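Temps de lecture : 4 minutes

Qui sommes-nous

L'atelier-école Pluteo forme aux métiers de la retouche, de la réparation et de la remise en vente du vêtement. L'établissement a été fondé par Berhanu Teshome, tailleur de formation, qui en assure toujours la direction pédagogique. Il accueille des adultes en reconversion, des salariés envoyés par leur employeur et, chaque année, un petit nombre de jeunes sortis du lycée professionnel.

Notre enseignement repose sur le vêtement porté. Les stagiaires travaillent dès la première semaine sur des pièces de seconde main, confiées par la société de collecte Gremow ou déposées au guichet de l'école. Le denim occupe une place importante dans ce programme. Il représente 183 des 324 pièces admises à l'atelier au cours du dernier exercice, et il oblige à traiter dans un même vêtement la toile épaisse, la surpiqûre apparente et les points d'arrêt.

L'examen d'entrée

Toute pièce admise à l'atelier est posée à plat sur une table claire et dégagée avant la moindre intervention. Le stagiaire lit d'abord le dos du vêtement : poches, ceinture, passants, empiècement. Il passe ensuite au devant, puis à l'intérieur des jambes. Les ceintures et les sangles sont examinées à part et reçoivent leur propre fiche.

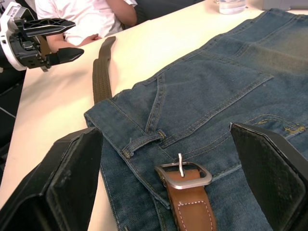

La fiche d'examen comporte deux volets. Le premier décrit la matière, la couleur du fil de surpiqûre et l'état des coutures. Le second propose une destination : remise en rayon, réparation, ou récupération des fournitures. La décision revient au formateur référent, qui la motive par écrit et la relit avec le stagiaire. Une pièce dont la destination demeure incertaine est conservée en réserve jusqu'à la séance suivante.

Les ceintures de cuir relèvent d'un module distinct, d'une durée de 50 heures, consacré au remplacement des boucles, à la reprise des coutures et à l'entretien des surfaces. Ce module est ouvert aux personnes extérieures à l'établissement, sous réserve de places disponibles.

La réparation

L'école enseigne la réparation visible et la réparation discrète, sans hiérarchie entre les deux. Pour le jean, le programme suit l'ordre des contraintes : l'ourlet, l'entrejambe, les poches, enfin la ceinture et ses passants. Cette dernière partie est généralement abordée en novembre, lorsque les stagiaires ont acquis une maîtrise suffisante de la machine. Un passant effiloché se reprend à la main si la toile tient encore ; dans le cas contraire, il est déposé et remplacé par un passant taillé dans une chute de teinte voisine.
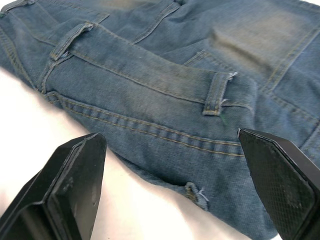
Le choix du fil fait l'objet d'une attention particulière. Nos armoires contiennent près de 90 nuances, classées du blanc cassé au brun, dont une large part est réservée aux ors et aux tabacs employés sur le denim. Le fil neuf étant souvent plus vif que celui d'origine, le formateur demande un essai sur chute, observé à la lumière du jour, avant toute surpiqûre définitive.

Nos partenaires

La boutique Fudov reçoit les vêtements remis en état et en assure la vente. Le produit de ces ventes finance l'achat des fournitures et l'entretien du parc de machines. La mercerie Bogale met à la disposition des stagiaires ses fins de série de boutons, de rivets et de fermetures. Les conventions qui lient l'école à ces maisons sont renouvelées chaque année.

Admission et visites

L'admission se fait sur dossier, suivi d'un entretien et d'un exercice pratique d'une demi-journée. Aucun diplôme préalable n'est exigé. Les candidats sont invités à apporter un vêtement qu'ils ont eux-mêmes réparé, quel que soit le résultat obtenu.

La prochaine visite de l'atelier aura lieu le jeudi 4 novembre. L'inscription s'effectue auprès du secrétariat, qui tient également à la disposition du public le règlement intérieur et le calendrier des modules.

Ce site utilise des cookies nécessaires à son fonctionnement ainsi que des cookies de mesure d'audience. Accepter | Refuser | Gérer mes préférences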